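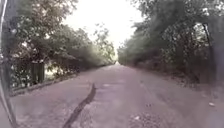
June 17, 2020

Dye bench, mostly. Long one today, so get a coffee if you're reading over my shoulder, Sepehr.

Picking up where I left the walnut vat. I'd strained it through the old pillowcase and left it sitting with a lid on, and this morning it had a skin on top like cold gravy and smelled like a wet basement. Skimmed it, stirred it, and it's fine underneath. A really deep brown, almost purple at the edge of the spoon. I ran one mini skein of the Drakel wool straight through with no mordant just to see where the strength is, forty minutes on low, and it came out darker than anything I got from the same hulls in February. So either sitting does it good or I had the heat too high back then. My February notes say "hot" and nothing else. Thank you, past me!

From now on I write down the actual temperature. The dial on the big burner is no use for this, it goes from nothing to volcano in the width of a fingernail, so the probe thermometer lives in the pot.

Main job today was the Hassanpour order. Quick recap for Mahsa, who was out when they called: they want a set of wool yarns for the border of a rug repair, four browns and a rust, and the browns have to sit next to old wool that has already faded. They sent a snip of the original. It's a nice warm tan on the back where the light never reached it, and a good bit grayer on the front. They want us to match the front. I argued for somewhere in between, so that it ages into the rest, but it's their rug and they were very nice about telling me so.

Total weight of scoured wool on the scale this morning was 874 grams, dry, after the bag came off. I split it into 16 skeins, and I was pretty proud of how even they came out until the last one, which is a runt. It's tagged with a knot of red cotton so we don't send it out by accident. It can be the tester.

Mordant was alum at my usual rate plus a pinch of cream of tartar. Brought it up slowly, held it, let it cool in the pot while I did invoices. One thing I noticed — the wool floated a lot more than normal for the first ten minutes, even after a soak. I think I rushed the wetting out. I put a dinner plate on it (the chipped one, NOT one from the kitchen) and it went down and stayed down. Next time soak overnight and skip the plate.

Browns:

Brown 1 is walnut only, weak bath, twenty minutes. Came out a milky tea color. Lovely, but too yellow next to the snip.

Brown 2 is the same bath, with a dip in iron water after. I used maybe a teaspoon of the iron liquor in a full bucket and it still grabbed hard. It grayed off in under a minute and I yanked it out like the bucket was on fire. This is very close to the front of the snip. Closer than I deserve.

Brown 3 is stronger walnut, no iron. Good solid chestnut. No notes, I'd wear a sweater of it.

Brown 4 is stronger walnut plus iron, and it's a flop. It went flat and a bit greenish, and the hand of the wool is harsher too, you can feel it when you squeeze it. Too long in the iron, I think, I was on the phone with Plostex about the missing buckets (more on that below). Redo tomorrow with half the iron and the phone in the other room.

Rust is madder over a bit of onion skin. I kept it at 62 C by the probe and babysat the thing the whole hour. Madder goes brown and sulky on me if I let it get hot, and I've ruined enough of it to be a coward now. It came out a proper brick orange. After the rinse it lost a little, which I expected. I'd like it a touch duller for this job, so I may give it a short dunk in the tired walnut bath, the one from Brown 1. Mahsa, if you have feelings about this, write them in the margin before I get in, because I'll do it first thing.

Rinse water: still coming out colored on Brown 3 after five changes. I don't love that. It could be loose hull dust and not dye, since the pillowcase is getting thin in one corner. I held it up to the window and you can read through it. Need a new one, or a double layer. There's a stack of old sheets on the shelf over the dryer that we could cut up.

pH: the strips are out of date and I don't trust them. Two strips from the same tube gave me two different greens in the same bucket. New ones are on the list. I did everything with the rain barrel water today and not tap, and I should keep it that way through the whole order. The tap water here does odd things to madder — sometimes nice things, but I can't repeat them, and for a match that's useless.

Plostex. The lidded buckets came, but they sent the short ones again. I said tall, the order says tall, the man on the phone agreed that it says tall. He's sending tall. We can keep the short ones, he says, which is nice of him, so we now own a lot of buckets. They'd be good for storing hulls if we drill the lids.

The Rakano drying rack is up on the back wall. Sepehr, you were right and I was wrong, it does need the longer screws. I put it up with the short ones, hung four wet skeins on it and listened to it creak. Took it down, used the long ones, and now it doesn't budge. I like that the arms fold flat. I don't like that the finish on the arms marks white wool, or at least I got one faint gray line on a skein, so I've wrapped the arms in cotton tape until I find out whether it's the finish or just workshop grime. Wipe them down before you hang anything pale.

Light test. I've started a card for this order: a few wraps of each color, half covered in foil, taped in the south window. The last card has had 28 days up there and I took it down at lunch to look. Walnut hasn't moved at all that I can see. Madder's moved a hair. The avocado pink is gone, poor thing, it's basically beige with memories. I said I wouldn't sell any of that and I'm glad I didn't. The marigold has shifted a little browner and I think I like it better.

Time spent, for the invoice: nearly the whole day, but take off the Plostex call and the rack business. I'll do the sums when Brown 4 is redone. Mahsa, can you check what we charged them for the last matching job? I have a feeling we undercharged and then I was too shy to say so.

A side thought while I was stirring, and I stirred a lot. We keep treating the iron as an afterthought, a splash at the end, and it's the thing that moves the color most. I'd like to do a proper iron ladder on the walnut, same skein weight, same bath, only the iron changes, and pin it on the board. We'd never have to guess again, or we'd guess less. The leftover Drakel wool would do for it, there's half a cone. If I make up the iron liquor as one batch and label the jar with the strength, everyone can use the same one. At the moment there are three jars, all labeled "iron," one of which I suspect is tea.

Still to do:
Redo Brown 4, half iron
Dull the rust in the tired walnut bath, unless Mahsa objects
Reply to Hassanpour, ask if they can look at wet samples or only dry
Cut up a sheet for strainers
Buy pH strips, more cotton tape, gloves in medium
Find out what's in the third jar

Everything's on the rack now except Brown 3, which is having one more soak in the short bucket by the sink. Don't tip it out, please. The madder pot is scrubbed. The walnut pot isn't, there's a good inch of life left in that bath, so lid on and leave it. I've turned off the burner and the fan, and the window over the sink is open a crack for the smell.

Sepehr, your blue apron is on the hook, and I'm sorry about the sleeve. It's walnut, so it's permanent.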